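The Second Life of the Village Shop

In the upper valley at Viltberg, the last grocery closed its doors eleven years ago. The building stood unused for most of that time, its shutters down and its sign removed, while residents travelled 14 kilometres to the nearest supermarket. Last November the shop opened again. It now sells bread, milk, stamps and paraffin, takes in parcels, and lends out a carpet cleaner.

The reopening forms part of a wider change in the way small communities think about retail. For many years the decline of the rural shop was treated as a matter of simple arithmetic. Too few households lived within reach, the margins on tinned goods were thin, and the younger generation did its weekly shopping by car. Public bodies offered grants for new freezers and fresh paint, but seldom asked whether the old form of the shop still met the needs of those who lived beside it.

Csenge Oláh, who has studied rural services in mountain districts for most of her working life, considers this to have been the central mistake. "The question was always how to save the grocer," she says. "It should have been what people in the village were leaving the village to do." Her surveys asked households to keep a diary of every journey made outside the parish in the course of a month. Food accounted for fewer trips than expected. Residents were also leaving to collect parcels, to have keys cut, to print a form, to return a library book and to sit somewhere warm with another person.

A shop built around errands

At Viltberg the findings were taken at their word. The grocery section occupies less than half of the floor. The remainder is given over to a parcel counter, a table with a printer, and two armchairs beside the stove. A notice by the till lists the services on offer and the hours at which each is available, as not every member of staff is trained for the postal work.

The parish owns the building and lets it at a low rent. The business itself is run by a co-operative, in which each household may hold a single share regardless of its means. Members elect a board of seven, and the accounts are read aloud at the spring meeting. In its first winter the shop traded at a small loss, which the board had foreseen. By early summer the takings had improved, largely on account of walkers, who buy more than locals do and rarely ask the price of cheese.

Suppliers have proved a greater difficulty than customers. Large wholesalers set a minimum order that a village shop cannot hope to meet, and goods bought in that volume would pass their date before they were sold. The co-operative has therefore joined with the neighbouring shop at Bako to place a common order. The lorry stops at Bako first, and the Viltberg share is brought up the hill in a hired van before the morning opening. The arrangement depends on goodwill and on the state of the road.

What to stock

The choice of goods is the subject of lively discussion. A book is kept on the counter in which customers may write down what they would like to see on sale. Early requests included fresh yeast, lamp wicks, a particular brand of mustard and reading glasses. The manager is obliged to consider each entry and to write a reply beside it. Fresh yeast was approved within the week. The mustard remains under review.

There is a case for caution. A small shop that attempts to carry everything will soon find its money tied up in slow lines, and several co-operatives of this kind have failed for that reason alone. The advice now given to new boards is to begin with up to 2 months' running costs in hand, to order little and often, and to let empty shelf space stand until there is a proven demand to fill it. New managers find this last point the hardest to accept, as a bare shelf is commonly thought to look like failure. Regular customers, in Dr Oláh's experience, are more forgiving – they notice the bread.
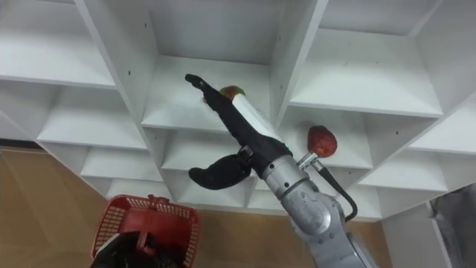
The wider picture

The example of Viltberg has drawn visitors from other districts, and not all of them have gone home persuaded. The parish council at Brikel concluded that its own population was too scattered to support a fixed shop, and has opted for a travelling one, which calls at each hamlet on a set timetable. At Fornex, a former shopkeeper's family was unwilling to sell the premises, and the project has moved to a disused schoolroom with a leaking roof. Repairs are expected to continue into the winter.

Such differences suggest that no single model will serve every place. Dr Oláh is wary of those who would turn one success into a rule, and has declined several invitations to write a handbook. She does, however, encourage every parish to begin with the diaries. They cost little beyond paper and patience, and they tend to bring to light needs that do not arise in a public meeting, where the same few voices are apt to be heard.

At Viltberg the diaries are to be repeated next spring. The board wishes to learn which journeys have ceased and which have not. The key-cutting machine, much requested in the first round, has yet to be bought. The carpet cleaner is booked until the end of the month.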